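Home | News | Kits | Hire | Past issues | Contact

KIT NEWS 6/28/25

Udari bench sim now on trial. Quick one before the printer shuts. Hulitz have put out a practice pack for arm programmers, 80 kitchen and bathroom tasks, runs on a normal office PC. No real arm needed. We've had it two weeks, good so far, bit slow to load. 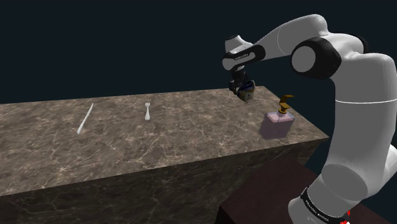 Price is $338 a seat, or $272 if you already have the Shen licence. You get the arm model, the gripper and a stack of counter top tasks to set up how you like. Ours has a knife and fork well apart and a see-through soap pump down the arm end, so theres plenty of clear stone to plan a path over. Colours are good. Manual is thin. Support answerd us same day.

Trial seats open til end of July, ask at the desk.

Contact us | © Volta Newsletter | Back to top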